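# Ensinar uma tampa a dois braços

Há semanas que ando a prometer um texto sobre demonstrações bimanuais, e finalmente tenho material que dá gosto mostrar. A tarefa chama-se Momham (o nome é interno, não procurem significado) e anda à volta de uma caixinha preta com o interior branco. Dois braços, uma mesa branca, eu aos comandos. Parece pouca coisa, eu sei, mas passei tardes inteiras nisto e continuo a sair de lá com vontade de fazer mais!

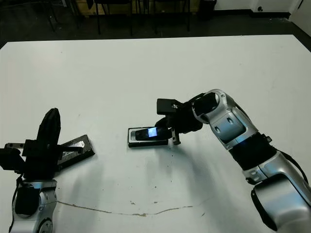
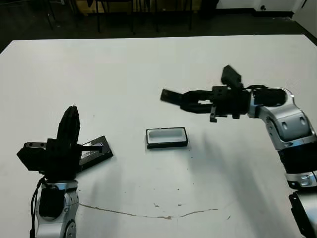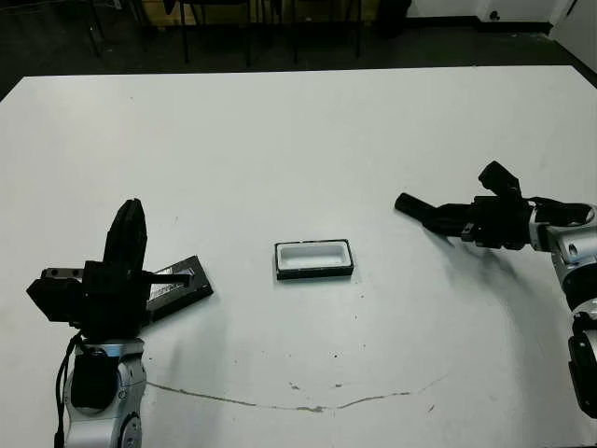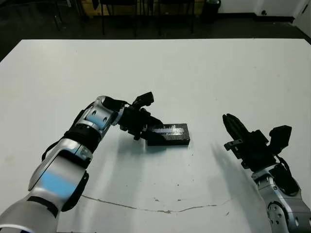 *Os dois braços e a mesa branca, em quatro momentos; a ordem não é necessariamente a da tarefa.*

A caixa e a tampa são leves, e é aí que a coisa se torna interessante. Quem opera à distância perde o tacto todo. Com as minhas mãos, eu abro uma caixa destas sem olhar, a falar com alguém ao lado. Aos comandos, tenho de decidir de que lado chego, com que inclinação entro, quanto fecho a garra, e tudo isto com os dois lados ao mesmo tempo. Na primeira tarde mexia um braço, parava, mexia o outro, parava outra vez. Ficavam demonstrações compridíssimas, cheias de hesitações, e um modelo treinado com aquilo aprende a hesitar lindamente.

O que mudou tudo foi deixar de pensar em «braço esquerdo» e «braço direito» e passar a pensar no que a peça precisa. Se uma mão segura, a outra pode trabalhar. Escrito assim é uma banalidade, mas demorei uns dias a senti-lo nos comandos, e quando apareceu foi uma alegria enorme (dei mesmo um grito, peço desculpa aos vizinhos de sala).

## Como gravamos

O programa de gravação é o Jivside, que guarda as posições das juntas, o estado das garras e as câmaras, tudo na mesma linha de tempo. Cada sessão tem 50 demonstrações, divididas em blocos com pausa pelo meio. Tentei fazer tudo de seguida em Junho e as últimas ficaram miseráveis: os dedos cansados entram tortos e a garra vai bater na mesa. Agora levanto-me, bebo água, estico os ombros e volto.

Entre demonstrações mudo a posição de partida da caixa. Um bocadinho para o lado, um bocadinho rodada, às vezes bem longe de onde me daria jeito. É tentador deixá-la sempre no sítio confortável, e as gravações saem mais bonitas, mas depois basta rodar a caixa um nada e o robô vai fechar os dedos no ar. Já passei por essa vergonha com visitas a assistir.

Ao todo, o conjunto já tem mais de 300 demonstrações. Deitei fora 16 na última revisão, quase todas por um defeito meu: aproximo-me depressa demais e corrijo no último instante. À vista desarmada nem se nota. No gráfico da velocidade aparece um dente feio, sempre no mesmo sítio, e depois de o ver uma vez não consigo deixar de o ver.

## Coisas que apontei no caderno

- Olhar para a sombra da garra ajuda imenso a perceber a altura a que ela está. Passei a confiar mais nela do que no visor.
- Não corrigir uma pega má a meio. Se escorregou, largo com calma, recuo e volto a entrar; fica uma demonstração de recuperação, e essas valem ouro.
- Guardar também as falhas, marcadas como falhas.
- Verificar os cabos antes de começar.

A mesa tem uma linha acastanhada a atravessá-la e uns pontinhos escuros, e ganhei-lhe carinho. Já me perguntaram se não devia cobrir o tampo com uma coisa lisa. Para já, fica: quero que a política aprenda com uma superfície usada, com riscos e sombras.

## O modelo

Treinei uma primeira versão com uma parte pequena dos dados, e a aproximação à caixa já sai bem fluida. O ponto fraco é o momento em que as duas garras têm de se coordenar. O braço direito chega, fica suspenso e espera por qualquer coisa que só ele sabe. Desconfio das minhas próprias pausas, portanto vou regravar um bloco inteiro com um ritmo mais constante e comparar.

A segunda tarefa da lista chama-se Cha, também com dois braços, e tem 6 variantes de partida. A terceira é a Panico, com um objecto mole, e o nome foi escolhido depois do primeiro ensaio. Ainda não tenho nada apresentável dessas duas.

Se alguém por aí também grava demonstrações por teleoperação, contem-me nos comentários como tratam as pausas: cortam, aceleram, deixam estar? Eu ando a cortar à mão, gravação a gravação, e aceito qualquer sugestão que me poupe os olhos.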